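Minutes – Umby Road Allotment and Garden Association, general meeting, 4/28/22

Held in the side room at the Kindelar hall. Meeting opened once the chairs were out. Minutes of the February meeting were read and approved with two corrections to the plot numbers.

**Water**

The standpipe by the Selvanayagam gate still drips. The plumber has quoted for a new valve and the meeting agreed to go ahead. Hoses are not to be left running – this was raised last year as well.

**Plot fees**

Fees stay at $40 for the season. Two plots remain unpaid. Letters to go out before the waiting list is offered anything.

**Harvest table**

Agreed to hold it again in the fall, same layout as before. Fruit to be shown on plain plates, one variety per plate. Growers bring their own labels. Discussion of whether store-bought fruit can be used for decoration; left open.

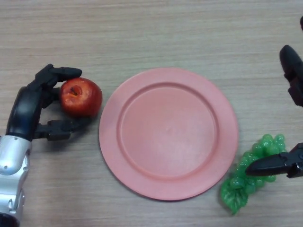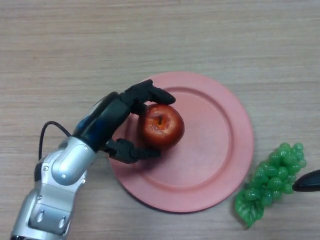
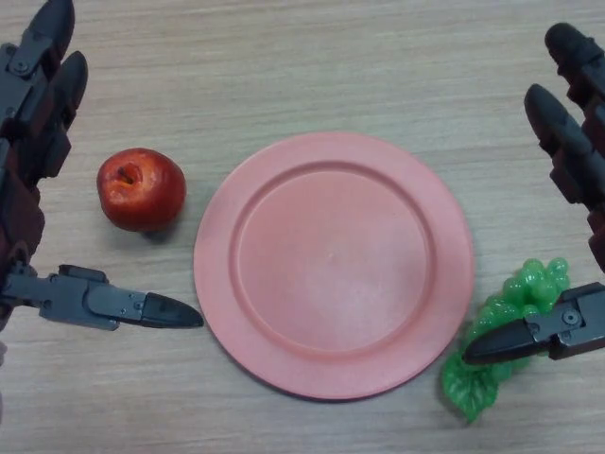

*Red apple and round pink plate on the wood tabletop.*

**Compost**

The Fonder bins are full. Members asked to stop adding woody stems and to chop what they do bring. The second delivery of wood chips will be dumped by the north fence – barrows are in the shed.

**Any other business**

Shed key has been copied. Request for a bench near plot 2 carried over to the next meeting.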